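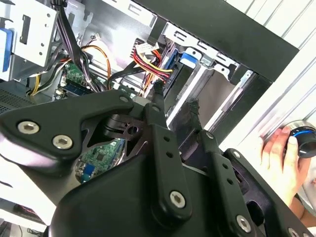
3.2 Disassembly of desktop cases

Fifteen desktop computers were opened at the Dutthorpe site. Wiring was released before any drive was removed, and circuit boards were left in place until the bays had been cleared. Each step was timed separately.

Fig. 4. Open desktop case with wiring, circuit boards and drive bays exposed.

Drive removal took longer in 11 of the cases - mainly those with a second bay behind the first. Bent metal strips near the bays were recorded but not straightened. Screws were sorted by thread and weighed; the full set came to almost 200 g.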